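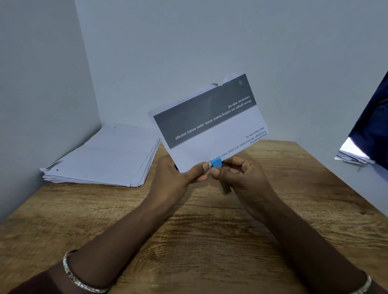
Is a metal stapler worth buying when you only need to keep printed sheets together? For me it is, if you staple more than a few packets a week.

Home | Desk | Paper | Reviews

Review: the Wesitz slim stapler
6/15/26 - by Rungnapa Rojanasak
124 shares | 2 comments

I bought the Wesitz after my old plastic stapler from Nuchit broke at the hinge. My work is with instruction sheets, one task on each sheet, and I staple them in sets before they go out. In the first month I used it for 100 sets, and two of them had to be done again.

The body is long, slim and shiny, all chrome color, with a blue plastic cap on the end. I like this shape. It is easy to hold in the palm and it takes little room in the drawer. The metal feels cold in the morning and shows every fingerprint, so I wipe it with a cloth on Fridays.

Loading is the part I needed to learn. The head opens on a hinge, and the spring is stronger than I expected. I use both hands, one to hold the body and one to work at the head. The leaflet in the box explains this with one very small drawing.

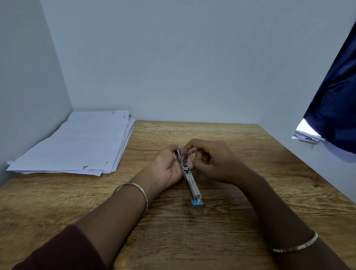
Puluvard wrote in the comments that the spring becomes softer after the second box of staples, and that a full strip jams more often than a half strip. I tried the half strip and I agree with him - it goes more smoothly, but I have to refill more often.

For thin sets it is very good and the staple closes flat. With thick sets the last page is sometimes not caught, and for those I still use the heavy Zullideo at the office. I will write again in July when I have tried the longer staples.

Previous | Next | Back to Reviews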